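Chapter 13
Bed Making and Linen Care

A made bed is built in layers — mattress, fitted sheet, top sheet, covers, pillows — and each layer is set before the next goes on. This chapter covers fitted sheets and pillows. Fabric weights and fibre types are treated in Chapter 14.

Soft wrinkles in a fitted sheet are smoothed from the centre outward. The pillow is then set against the headboard, clear of the mattress side.
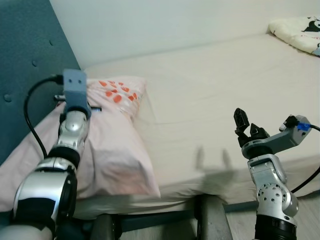 13.1 Terms Used

Drop: the length of cloth hanging below the mattress top.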